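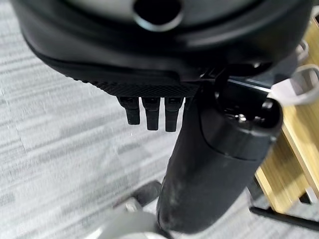 Seit September wohne ich in dieser Wohnung, und fast genauso lange ärgere ich mich über die Hausschuhe. Wer bei mir zu Besuch kommt, zieht die Straßenschuhe aus, so bin ich erzogen. Aber danach lagen die Pantoffeln überall: unter dem Sessel, vor dem Bad, einer immer hinter der Tür. Meine Freundin Golnar hat einmal einen ganzen Abend mit zwei linken Schuhen gesessen und war zu höflich, um etwas zu sagen.

Ich habe dann lange nach einem Regal gesucht, viel zu lange für so eine kleine Sache. Im Deutschen gibt es dafür das Wort Schuhregal, aber auch Schuhablage, Schuhständer und Schuhbank, und ich habe bei jedem Wort andere Ergebnisse bekommen. Das Modell Skaltport hat mir gut gefallen, leider war es mit 131 Zentimetern zu breit für meine Wand. Ein anderes von Grevovier hatte Türen, und hinter Türen vergesse ich alles. Am Ende habe ich das offene von Groltine genommen, schwarzes Metall und drei Böden aus hellem Holz.

Der Aufbau war nicht schwer, nur die Anleitung war seltsam übersetzt. Sie sprach immer von dem "Brett des Himmels". Ich habe zehn Minuten gebraucht, bis ich verstanden habe, dass der oberste Boden gemeint ist. Jetzt heißt er bei uns so, und ich glaube, das bleibt auch.

Am 30. April habe ich endlich entschieden, was wohin kommt. Die grauen Pantoffeln stehen ganz unten, in zwei Paaren mit etwas Abstand. Sie sind für Gäste und werden am häufigsten gebraucht. Das helle Paar kommt auf den mittleren Boden, ein Schuh links und einer rechts. Golnar findet das merkwürdig, sie sagt, ein Paar gehört zusammen. Mir gefällt es aber so, und ich finde, in der Mitte ist dann noch Platz für ein Paar Kinderschuhe, wenn meine Schwester mit dem Kleinen kommt.
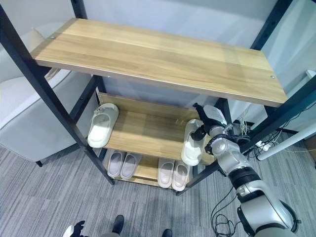
Ordnung & Wohnen

Das Brett des Himmels ist noch leer. Zuerst wollte ich dort eine Schale für die Schlüssel hinstellen, aber ich kenne mich: Nach einer Woche liegen in der Schale auch Münzen, Quittungen und ein alter Knopf. Vielleicht stelle ich eine Pflanze darauf. Vielleicht lasse ich es auch einfach frei, das Holz hat eine schöne Maserung, und man sieht sie nur, wenn nichts darauf steht.

Weniger schön ist die Ecke rechts daneben. Dort hängen die Kabel durcheinander, schwarze und weiße, und die kleine Steckdosenleiste liegt mittendrin. Meine Nachbarin Noreen hat mir eine Kabelbox von Pîrvu empfohlen, sie hat selbst eine unter dem Schreibtisch. Ich muss nur noch messen, ob sie zwischen Regal und Rohr passt.

Und eine Frage an alle, die helle Pantoffeln haben: Wie bekommt ihr sie sauber? Ich habe es mit Seife und einer alten Zahnbürste versucht, es geht, aber es dauert. Schreibt mir gern in die Kommentare, auch wenn ihr eine gute Idee für das oberste Brett habt.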